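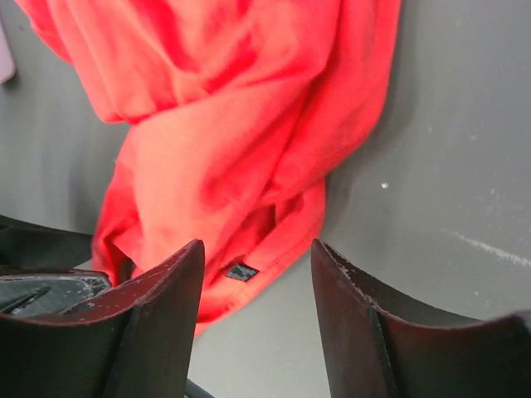

Folding of unlabelled red T-shirts: request for comments
Foranside Residents' Forum > Shared Laundry > Linen and Garments

hnat.ivanyshyn
Posted Sep 20, 2019
Colleagues and residents are asked for their views on the folding of T-shirts left in the shared laundry. The present guidance states that any garment removed from a dryer by another user is to be placed on the grey surface and folded in thirds. The coral-red one, with the small dark tag at the hem, is typical of what is set down there in a heap. I should like to propose that such garments be laid flat and folded in half only, with the tag facing upwards.

d_kilicarslan
Reply 1
I support the proposal in part. A tag at the hem is of use to the owner only if it can be seen. I would, however, ask that folding in thirds be kept. The shelves supplied by Karpenko are narrow, and a shirt folded in half overhangs the edge.

yevhen.demchenko
Reply 2
I must disagree with both contributors. It is not the duty of the next user to fold anything. Section 11 of the laundry rules requires only that garments be removed with care and kept off the floor. A crumpled shirt is a matter for its owner, who will in any case wish to iron it.

hnat.ivanyshyn
Reply 3
Mr Demchenko is correct as to the wording of Section 11. The guidance on folding is separate and advisory. It was adopted in December at the request of the Navville building, where heaps of mixed clothing had led to two complaints of lost property.

JJia
Reply 4
May I ask how a bright red item should be stored if it is set aside beside white linen? Dark creases in the cloth sometimes make it difficult to judge whether it is fully dry. I would prefer that reds be given a shelf of their own.

d_kilicarslan
Reply 5
A separate shelf was tried at Sesturico and was well received. I have no objection to it here.

yevhen.demchenko
Reply 6
Nor have I, provided that no one is obliged to sort. I maintain my position on folding. Garments with printed fronts have been creased through the print by well-meaning neighbours, and I have lost one in this manner.

rostyslav_harasym
Reply 7 (moderator)
Thank you all. Please keep remarks to the handling of garments; ironing has its own thread. The wording I intend to put forward is as follows: "Shake the garment out once, lay it face down, bring the sleeves in and fold upwards from the hem. Leave any hem tag showing. Folding is requested, and is not compulsory." Red items may be placed on the lower shelf for a trial period.

JJia
Reply 8
If one folds upwards from the hem, the tag is likely to finish inside. Should the wording not say downwards from the collar?

rostyslav_harasym
Reply 9 (moderator)
The point is accepted. I shall amend the sentence to read "downwards from the collar" before the notice is printed.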